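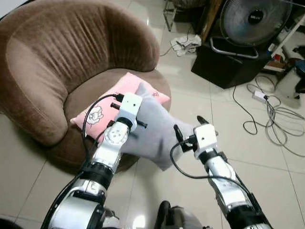
Paladell sells chairs and cushions from a single showroom in Loltdale. We have been doing it for 26 years, and in that time we have read a lot of "about us" pages from other furniture shops. Most of them say the company is passionate about comfort. We have never been sure what that means. A chair is comfortable or it isn't, and you find out around 40 minutes after you sit down, usually when you try to get up again.

So, some plainer information about who we are and what we do.

We started with secondhand armchairs, mostly recovered in our own workroom behind the shop. The workroom is still there and still too small. About half of what we sell now comes in new from other makers, including the Blöndal range of low round chairs, and the rest we upholster ourselves. We say which is which on the ticket. If a ticket doesn't say, ask, and we'll fix the ticket.

## What we think about tub chairs

We sell more of them than anything else and we still have doubts. A tub chair with a high curved back looks generous in a showroom. At home it takes up a corner and won't give it back. The rounded arms are good for leaning on and bad for putting a cup on. Soft velvety fabric shows every hand that has brushed it the wrong way, and gathered fabric collects crumbs in the folds. People buy them anyway, and a fair number come back for a second one, so we may be wrong.

Measure your doorway before you come in. We mean the doorway, with the door on it.

## Cushions

We were against cushions for years. They looked to us like a way of charging extra for a chair that wasn't finished. Then customers kept bringing in their own to try against our seats, and some of the chairs did sit better with one behind the lower back. We gave in.

The plain ones we choose for their filling. The pink ones with cartoon animals on them were not our idea, and they outsell the plain ones. Gray goes with brown better than the magazines claim, and a light gray cushion next to a pink one on a brown seat is a combination we would have refused to put on the floor ten years ago.
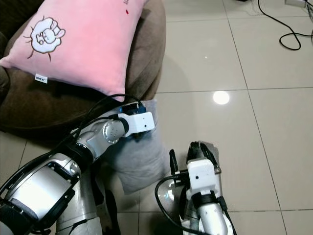

A cushion should be picked up, squeezed and put back every day or so, or it goes flat on one side and stays there. We do the display chairs each morning before opening. It isn't a beauty treatment and we don't fan them out in rows. Any cushion that ends up half off the seat gets put back on it, and that's about the extent of our styling service.

## Things we don't offer

We don't run sales with a countdown. We don't sell fabric protection spray, having tested 3 kinds on our own offcuts and seen very little difference. We carried the Femureo footstool for one winter and stopped, as the legs worked loose.

Repairs on anything we upholstered are done in the workroom. Repairs on other makers' chairs we'll look at, and sometimes we'll tell you it isn't worth the money.

The showroom opens at ten. Parking is behind the building, next to the loading door.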